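Zaretside's strawberry supper is back, and yes, I already have my ticket

Well, it's happening! After skipping last year, the Zaretside strawberry supper returns this Thursday at the Liang Street hall, and I could not be happier (my freezer is still mourning the jam I didn't get to make).

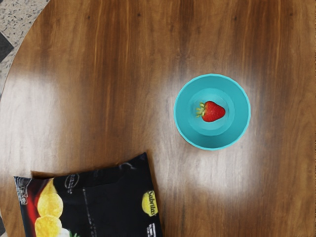

Renu Pal told me she'd have settled for just the shortcake table, but a full supper is better, and she hopes they start earlier than last time so the kids get a plate before bedtime. Good news, Renu: doors open at 5:30, a whole 45 minutes sooner than before.

The berries are coming from the Vanirau farm out past the creek, where they've picked 600 pounds for the night. I stopped by on my way home and the smell in that barn, oh my goodness. I ate far too many out of a paper sack in the car.

Tickets are $20 a family and you can get them at the hall or from Mounir Badawi at the hardware store. Singles pay at the door. There's shortcake, of course, plus a cold strawberry soup I've never tried (I'm curious, I'll try it), and Roscoe Ostrowski is playing accordion again, so wear shoes you can dance in.

Parking behind the hall is closed for the new drain, so use the school lot and walk over. Leftover berries go on sale after 8, cash only, limit 2 quarts per person.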